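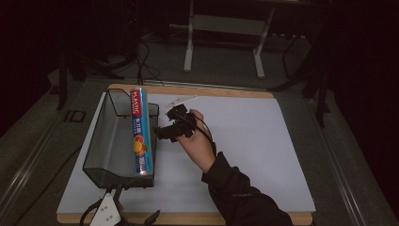

Rosaura Villca
Sessional tutor, Retail Display and Packaging

Week 11 notes: one can, one basket

Hi all, notes for those who missed the tute (and for those who were there but spent it looking at the snacks). We're on small-basket display this week, so counter stuff, the things people grab while they're waiting to pay.

Start with the basket. Dark wire mesh is a favourite of mine because you can see through the sides and it doesn't fight with the label. A sloped front is even better, since more of the product shows from where the customer's standing. Put it on a plain white surface when you're testing, otherwise you end up judging the benchtop!

Now the can. It's mostly blue with a red band down the middle, white lettering on that, and orange and yellow citrus slices lower down. Ask yourself which of those you'd still pick up from the doorway. I'd say the red, then the fruit, but Efraín argued for the blue and I didn't entirely talk him out of it.

Tall cans lean. In a roomy basket a single one always will, so either fill the basket or choose a narrower one. Jairo's café layout for the Dritby brief used 17 cans packed upright and it looked terrific. 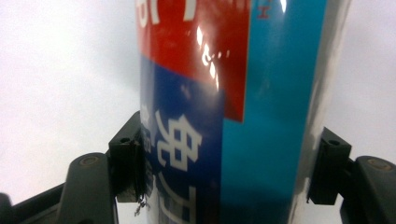 Then there's shine. Glossy labels throw a bright streak right down the curve, and it can land on the very colour you were counting on. Turn the can a little and look again before you go moving the lights. Remember too that small type near the sides gets squashed by the curve, so keep anything important on the front.

For next time: set up one basket at home, any drink you like, and write me a paragraph on what you noticed first. Readings are chapter 4 of the course book, and skim 5 if you're keen.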